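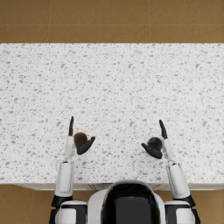
Flullis labels still disagree with ours on what counts as "held." The checker reads contact forces off the simulator and calls a grasp when two opposing surfaces on the same hand both press on the object for long enough. Fine on paper. From overhead, with one small round thing at the end of each arm and a whole bare counter beyond, I would call it two grasps and go get coffee. Flullis wants to see the force trace first, and depending on how stiff we made the finger pads it will say one, both, or neither. I have started to think of it as a coworker with strong views on the word "opposing."

What I ran: the full rollout set from the Beltell policy, 367 episodes, scored by the checker with default thresholds, then scored blind by hand. Blind meaning I hid the checker column and tried hard to forget it. Agreement on 301. Most of the rest go one direction, checker says no and human says yes, so it's a bias and can be chased. The few that go the other way are worse and I have put them in their own folder so I can avoid it properly.

Changed since last time:
contact window shortened
pad friction left alone (tempting, but then we're tuning the world to suit the ruler)
objects from the same hand merged before the vote, which fixed a double count I would rather not discuss
seeds fixed. They were supposed to be fixed before.

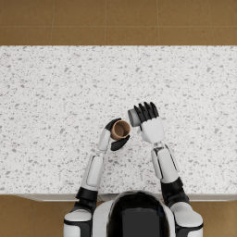
Tritport, May

Moved on to the two-handed episodes. The question is when to start the clock on "hands cooperating." Old rule was distance between palms, which rewards the policy for wandering its hands together over the middle of the counter and doing nothing with them. The policy found this out before we did. New rule looks at the gap between the held objects, so for a brown cup in the left hand and a gray cylinder in the right we measure from cup to cylinder and ignore the palms entirely. It also needs the cup's tilt, which the old log format rounds to whole degrees for reasons lost to history.

Did the comparison at 2 thresholds, tight and loose. Tight throws away episodes where any sane person would say the hands were working together. Loose lets in some of the wandering. Going with loose plus a minimum hold time. Rescoring takes about 5 minutes on the Subramaniam machine if the queue is empty, so call it an afternoon.

One thing to remember for the write-up: the palm rule made our earlier numbers look better than they are. The plot in the last slides needs to come out. I liked that plot.
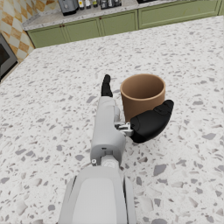 Left hand at the brown cup, closer view. Cup upright on the counter, thumb in front of the lower part.

This view is why I no longer trust hand labels as ground truth either. With the thumb covering the bottom of the cup you can argue touch or no touch until lunch, and the label depends on who is scoring and how hungry they are. So for the disagreement set: label from the overhead view first, then from the close view, and record both. If the two labels differ, mark the episode "unclear" and keep it out of the agreement figure, but report how many went there.

To do
rerun the hand labels with the "unclear" option and see how far 301 drops
log cup tilt at full precision
ask Beltell side whether their policy was trained on the palm rule, because if so some of this is our own fault coming back around
open the avoided folder
rename threshold_final_new to anything else

Left the loose run going at 6:40 pm. Output goes in the usual directory, next to the previous one, which is also called loose.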